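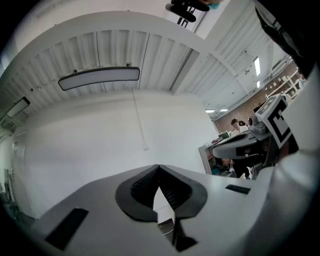 Paper and online signatures on the same council petition: can they be combined?

Posted 22 September 2018 in Local government > Petitions and public meetings

Durnent Town Council is proposing a by-law that would require a permit for any gathering in the market square, including leafleting and silent vigils. Under the council's petition scheme a full debate is triggered at 2,063 valid signatures. Our residents' group has 1,549 on the council's own e-petition page and about 600 on paper sheets collected in Durnent and the Bruka estate.

The scheme says a petition "may be submitted in paper or electronic form". The clerk's office has told us by phone that this means one or the other, and that the paper sheets would be logged as a separate petition. Neither would then reach the threshold.

Questions:
1. Is the clerk's reading correct?
2. Some people on the Bruka estate pay their council tax to Fusier District and are outside the town boundary. Do they count?

The e-petition closes at the end of the month.

2 answers

Answer 1 (accepted)

The wording you quote doesn't settle it. Look for a definitions section or an annex to the scheme, usually published with the standing orders. Many schemes have a clause on "petitions on the same matter" which allows the proper officer to add the totals together, provided the text at the top of every paper sheet is identical to the online text. If your sheets carry a shortened version, that is the weak point and you should compare them before doing anything else.

If no such clause exists, the matter is one of interpretation. Ask for the decision in writing, with the paragraph of the scheme it relies on. A phone answer can't be reviewed. Most schemes have a review stage, normally to a scrutiny panel, and the panel will need something on paper to look at.

Duplicates will be removed whichever way it goes. Anyone who signed both versions counts once. On your figures the combined total is only a little over the threshold, so a modest number of duplicates or missing postcodes would put you below it. Keep collecting until the closing date.

On the second question, the usual test is "lives, works or studies in the area". A Fusier council tax bill shows where someone lives and says nothing on where they work. Those signatories may qualify by workplace, but the sheet has to have a column for it. If yours only asked for a home address, expect those lines to be struck out.

Keep copies of every sheet before handing them in and get a dated receipt.

Answer 2

We had this in Hamada in March and they added them up without any argument. Different council though. I would just hand in the lot together with one covering letter. You can also ask a councillor to table a motion on the by-law, which doesn't need any signatures, only a proposer and a seconder.

Related questions
Can a council reject a petition as vexatious?
Notice period for an extraordinary town meeting
Who is the proper officer if the clerk is on leave?
Objecting to a by-law after the consultation has closed

This site uses cookies to remember your settings and count visits. Accept | Manage choices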